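3. Collecting the Demonstrations

3.1 Setup 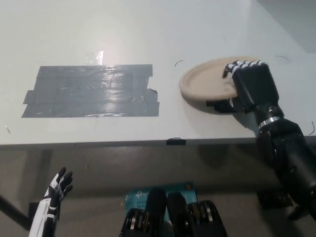
Figure 1. One moment from a plate demonstration, as recorded by the head camera. The right hand holds the rim of the plate; the left hand is raised and open.

All demonstrations were gathered by teleoperation. The operator wore a headset showing the head camera view and a pair of tracked gloves, and the robot copied the motion of the operator's wrists and fingers. We used the Skumance retargeting package to turn glove readings into joint targets for the hands. The arms were driven by a standard inverse kinematics solver with a penalty on large elbow motion. The legs and waist were held fixed in every recording, so the policy only has to predict commands for the two arms and two hands.

Commands were sent at 30 Hz and everything was logged at the same rate: head camera images, joint positions, commanded positions, and finger currents. We did not use wrist cameras. In early trials a camera on each wrist gave a better view of the contact between fingers and object, but the cables limited wrist rotation and had to be reseated often. The results in this paper come from the head camera and joint readings only.

Recordings were made in 2 rooms, which we call Gastari and Trendo after the names on their doors. The rooms differ mainly in lighting. Gastari has overhead panels and no windows. Trendo has a row of windows on one side, and the light on the table changes a good deal during the day. We did not control for this, and we left the exposure of the head camera on automatic in both rooms.

3.2 Tasks

The data set covers 6 tabletop tasks: moving a plate, stacking two cups, placing a spoon in a tray, opening a small box, wiping a marked area, and handing an object from one hand to the other. Every task starts with both hands away from the table. The operator then carries out the task at a natural speed and returns the hands to the start pose. The recording ends when both wrists have been still for one second.

The plate task deserves more detail, as it is the one on which our methods differ most. A shallow plate lies flat on the table and must be gripped at the rim, lifted clear, and set down inside a target region. The rim leaves little room for a thumb. Operators settled on a grip with the fingers over the top of the rim and the thumb under the near edge, which meant tipping the plate slightly before closing the hand. We gave no instruction on how to do this. Some operators pressed down on the inner surface with the fingertips to raise the near edge, while others slid the plate toward the front of the table until part of it hung over. Both approaches appear in the data, and we kept both.

Target regions and start regions were marked on the table with tape for the operators. The marks were moved between sessions. We also varied what was on or near the table from session to session, and we did not clear the floor around the robot. Our earlier policies, trained on recordings from a single clean bench, often stopped moving when the background changed. Letting the surroundings vary during collection cost nothing and removed most of that problem.

3.3 Session procedure

A session lasted until the operator asked to stop or until 30 recordings had been made, whichever came first. Before each session the operator ran through a short calibration, touching each fingertip to the thumb and holding both arms at a set height. If the retargeted fingertip positions were off by more than the width of a fingertip, the calibration was repeated.

A second person stood next to the table to reset the objects and to hold the stop button. This person also entered a label after each recording: success, failure, or discard. A recording counted as a success if the final state met the task definition, even if the operator had to try the grip more than once. Discards were limited to hardware faults, lost tracking, and cases where the second person's hands had entered the camera view before the end of the motion.

We kept failures in the stored data but did not use them for training in the main experiments. Section 5.3 reports one run in which they were used to train a separate success detector.

Operators practiced before their first logged session. The amount of practice was left up to them. Most found reaching and lifting easy within a few tries and spent the rest of the time on finger placement. The main complaint was the lack of touch feedback. With a thin object it is hard to tell from the head camera view alone whether the thumb is in contact, and operators made up for this by closing the hand further than needed. Finger currents in the plate task are higher than in the cup task for this reason, and the trained policy copies the habit.

3.4 Labeling and cleaning

After discards and failures were set aside, 319 successful demonstrations remained for training. These were trimmed automatically. We removed the still period at the start of each recording up to the first wrist motion above a small threshold, and cut the still period at the end to a few frames. Without trimming the start, the policy learned to wait, and in some rollouts it never left the start pose.

Pauses in the middle of a demonstration were harder to deal with. Operators often stopped just before closing the hand to check the position of the fingers. A short pause of this kind is useful, as it tends to happen in a good pre-grasp pose. A long one causes the same trouble as an untrimmed start. We tried cutting every pause above a fixed length, but this produced jumps in the finger commands where the operator had been making small corrections. In the final version we kept all pauses and lowered the sampling weight of frames with little commanded motion. The weighting rule is given in Appendix B.

Each recording was then divided into phases – reach, grasp, move, release, return – using the distance between the wrist and the table and the sum of the finger currents. The phase labels are used only for analysis. We checked them by hand on a subset from each task and found that errors fell mostly at the border between reach and grasp, where operators adjusted the fingers while the arm was still moving. For the handover task the rule does not apply well, and those recordings were labeled by hand.

Images were resized but not otherwise changed. We did not mask out glare, even though bright reflections on the tabletop move with the lights and sometimes fall near the object. Random brightness and contrast changes were applied during training. We also tried random crops, which lowered performance on the plate task, most likely because the crops removed parts of the forearm that the policy uses to judge distance.

3.5 Use of the inactive hand

Five of the tasks can be finished with one hand. We asked operators to use whichever hand they liked and gave no rule for the other one. Some held it low beside the table, and others kept it raised in front of the body. The policy therefore sees the unused hand in many poses that have nothing to do with the task.

We looked at whether this matters. In a small comparison, we trained one policy on all recordings and another with the commands for the unused hand replaced by a fixed pose. The second policy produced smoother motion in the idle arm but did no better at the task itself. It did worse at handover, where both arms must move, and it tended to start the second arm late. We kept the original commands. A larger study, with the idle hand fixed during collection instead of afterward, was started in November and is not part of this paper.

3.6 Comparison with the Kasprzak protocol

Our procedure follows the Kasprzak protocol in its use of a fixed start pose and a label after every recording. It differs in two respects. The Kasprzak protocol asks the operator to repeat a demonstration if the first grip fails, so that stored successes contain only clean grasps. We accept repeated attempts within a recording. It also fixes the object position for a block of recordings, while we moved the object after every one.

Both changes make the data less uniform. Accepting repeated attempts gives the policy examples of what to do after the fingers slip off the rim, and in our rollouts the policy does open the hand, back off, and try again. The cost is a longer average episode and a wider spread of finger commands near the object. Section 4 describes how the action model handles that spread.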